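October catch-up, mostly the creek thing

Quick one before work. Coffee in one hand so excuse the typing.

People keep asking me what happened with the flood grant so I'm going to put it all down once and then just send everybody the link. Short version: the county has money now. State money, passed down, for small towns that flood. We are a small town that floods. You'd think that would be that.

Gilbert gets it worst on the low side, everything between the feed store and Keler Creek. I'm two streets up. My basement took water in the spring, not terrible, a couple inches, the carpet's gone and good riddance. Chantelle Venter, four doors down from me and a good bit lower, lost her furnace and her water heater and a chest freezer full of venison. Still paying off the furnace.

So the grant. Households can get up to $2000 for what they call "minor mitigation." Backflow valve, sump pump, raising the furnace up on blocks, that kind of thing. The town can apply separately for bigger stuff, culverts mainly. Different form, different deadline, different office. I had those two mixed up for most of September and told at least three people the wrong date. Sorry Dale.

The household form is 17 pages. Seventeen!! For a sump pump. Page six wants your elevation certificate, which most of us do not have, and getting one means paying a surveyor, and the surveyor I called is booked into next year. I called the county about it. Was on hold for 44 minutes, I timed it on the stove clock, and then a very nice woman told me that if your house is on the old flood map you can write "see map panel" and skip it. That is not written anywhere on the form. Not in the instructions either, I went back and looked twice. So, if you're on the low side: WRITE "SEE MAP PANEL" ON PAGE SIX. Tell your neighbors.

Also they want reciepts, originals, for anything you already bought. Chantelle had hers in a freezer bag in the glove box. I had mine... somewhere. Spent Sunday evening going through kitchen drawers.

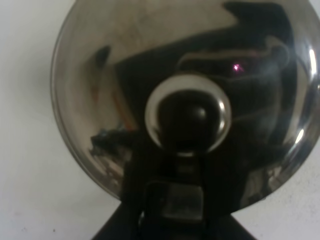

Shiny thing, white wall. Kitchen, Sunday.

Found the pump one eventually, folded up inside the warranty booklet. The dehumidifier one I think is just gone. Oh well.

Now the town part. This is where I get cranky. The meeting was Friday at 7 and it ran till almost ten. The culvert under Hukum Road is too small, everyone agrees it's too small, it's been too small since I was in school. Water backs up behind it and comes down the low side instead of going where its supposed to. There are two ideas. One is a bigger culvert. The other is letting the old Vudar pasture flood on purpose, dig it out a bit, let the water sit there a day or two and drain off slow. The pasture is cheaper and I think it's better, a bigger pipe just sends it all faster to the folks downstream. But the Vudar family still leases part of it for hay and they'd want something for that, fair enough.

Council wants to apply for the culvert. Reason given - the engineer already drew one up, years ago, so the paperwork's half done. That was pretty much the whole argument. I got up and said my piece about storms getting heavier and that drawing being based on old rain numbers. Got a few nods. Somebody behind me said the weather's always been weird. Well ok. My grandmother kept a rain gauge and a notebook and I have the notebook, and the big days are bigger now. I'll scan some pages when I get a minute.

They didn't vote. Pushed to next meeting. I said I'd find out if the state will take both in one application, so that's on my list, under "call about gutters."

What else. If you want your public comment in on the town one, the petition sheet is at the library desk. We have 1403 people in this town and I'd like more than the same dozen names on it. Kids can't sign, somebody asked. Spouses sign separate.

I've got two blank copies of the household form on my porch in the milk box, take one if your printer is as bad as mine. I penciled in the page six thing already.

Ok, late. Truck needs gas. More when I hear back from the state, and Chantelle, I still have your shop vac, I'll bring it tonigth.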